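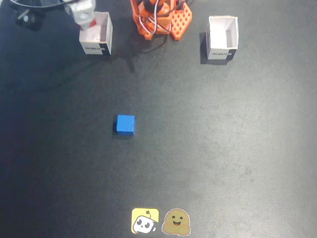

How often does the arm need its home position set again?

Once after every move of the table, once after any cable has been unplugged, and otherwise every 2 weeks if you run it most days. Setting home takes a few minutes when you have done it before, and perhaps half an hour the first time, so please don't start on it just before you have to leave.

4. Setting home and checking the pick

In this section you will teach the Siten bench cell where its resting position is, look over the wiring, and then run a slow practice pick with a single cube. Read all the way through once before you touch anything. I know that everyone says this and that hardly anyone does it, but step 6 makes a good deal more sense when you know what is coming in step 9.

Before you begin, you will want the mat flat, the arm fixed firmly at its base, and two open boxes standing on the mat, one on each side of the arm. Ours are small white ones with ROBOTIS printed on the front. Any box of a similar size will do, as long as you tell Dokbridge its height.

1. Switch off the power at the wall and wait for the lights on the controller to go out.

2. Follow each wire along the body of the arm with your finger. The white and red ones should make easy loops, with enough slack for the joints to turn. If a loop is pulled tight, loosen the nearest clip and give it a little more.

3. Lay the black cable out along the mat, well to the side of the area where the cube will go. Ours runs off to the left.

CAUTION: Never pull a plug out by its wires. Hold the plug itself, and if it is stubborn, rock it gently from side to side.

4. Support the arm with one hand and fold it back by the other until it rests by itself. It will feel heavier than you expect with the power off.

5. Switch on again and open Dokbridge. Choose Set Home and keep your hands clear while the joints stiffen. You may hear a short buzz – this is normal and stops within 3 seconds.

6. Press Save. The program asks you to confirm, and then asks again. Say yes both times.

NOTE: If the saved position is off by up to 2 degrees at any joint, Dokbridge will correct it quietly. Beyond that it shows a warning, and you should go back to step 4 and start over with the power off.

7. Put one cube on the open part of the mat, in front of the arm. We like a blue one on the dark gray mat, and it is what the color settings in this guide were written for. If your lamp leaves a pale shine on the mat, set the cube away from it or turn the lamp a little.

8. Set the speed to 16 percent. Please resist the temptation to go faster on the first run.

9. Choose Practice Pick and select the left box. Keep one hand near the stop button and watch the gripper the whole way. It should close on the cube, lift, and let go over the opening of the box.

10. Repeat with the right box. If the gripper brushes the rim on either side, stop, raise the Drop Height by one notch, and try again from step 9.

CAUTION: Don't reach in to straighten a box while the arm is moving, however slowly it goes. Press stop first.

When both picks run cleanly, write the date and the Drop Height on the card inside the controller lid. The next person at the bench will be very glad of it. Section 5 covers cleaning the gripper pads.

Teodoro Zepeda, Wodosville workshop
Last revised 20 February 2019

3 comments

lindsay_bench
Thank you for the part about supporting the arm in step 4! Mine dropped onto the mat last July and I had to replace a joint. Does the Drop Height carry over if I change to shorter boxes?

Teodoro Zepeda
Sorry to hear about the joint. It doesn't carry over, I'm afraid – enter the new box height first and then run steps 9 and 10 again for each side.

marrow88
My warning kept coming back after step 6 until I found a plug that wasn't pushed all the way in at the elbow. Might be worth adding to step 2.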